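Selham parcel arm kit: is it any good with soft mailer bags?

Posted by brurkell_packing, August 2019

We send out small orders in plastic mailers and are looking at the Selham two-arm kit. Can it weigh floppy bags and put them on a belt without a person standing by?

sivine77
We had one on trial in July. Boxes were no trouble. Bags were slower, mainly at the weighing stage.

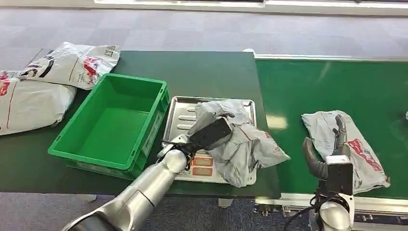 The loose plastic folds over the side of the tray, so check your readings against a hand-weighed batch. We ran 217 bags and had to step in for 11. Ask for the 2 kg scale setting if your orders are light.

El Ouafi
Depends on the bags. Ask for a demo.

tapeandlabels
Set-up took us 20 minutes once the table was level. Support was slow to reply.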